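Kurkeck: a README for the play-food packing set

Kurkeck is a collection of short packing sessions involving pretend groceries and real bags. It was put together by Bendik Dalen, who owns the table, and Gunvor Granström, who owns most of the groceries and would like them back by January.

What's in it

239 sessions in 10 folders, one folder per bag. Of those, 135 start with the bag on its side and the rest start with it standing up, or at least trying to. Canvas has opinions about standing up. Each session has a photo, a short text note and one line in items.txt, which is the master list and the first place to look when something makes no sense.

Names of things

Toy food is made by people with a relaxed attitude to food. We spent an entire afternoon on whether one piece was bread or chips, and Gunvor still brings it up at dinner. The rule we settled on is that a name goes into items.txt only if both of us wrote it down separately. Everything else gets a shape word first and a guess second, so expect entries like "ridged, bread or chips" and "lumpy oval, potato?" The question mark is part of the label. Please don't strip it out in cleanup. Somebody did that in the Pimer version and we had to redo the whole column.

Colors are plain ones: orange, tan, cream, dark green. If you need the difference between beige and light tan, you will need to have that argument in your own home.
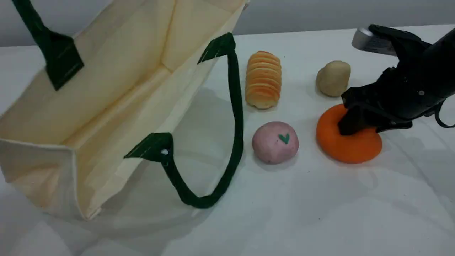
Handles are labeled separately from the bag, with the near one and the far one told apart by where they are in the photo. A handle lying on the table still counts as part of the bag, even when it has wandered well out in front of the opening. In the first version we marked any strap on the table as "clutter," and the result was a surprising number of bags with one handle.

Packing order

Free choice. We tried asking people to put the heavy things in first, but it's all toy food and the heaviest item in the house was the bag. The notes record the order people used. Six of them are blank where Bendik forgot to write anything, and he has declined to reconstruct them from memory.

Known problems

Folder 6 has two notes with the same number. Use the longer one.

"Bag opening" means the rim, except in the folder called Direven, where it means the whole inside. Gunvor labeled that one alone and stands by it.

File names with Hứa in them may break on older unzip tools because of the accent. Renaming the folder fixes it, but then the paths in items.txt are wrong, so fix those too.

Use

Fine for teaching, sorting experiments and settling family disputes about produce. If you correct a label, send us the session number along with the old name and the new one. Corrections to the bread or chips entry will be read by Gunvor first.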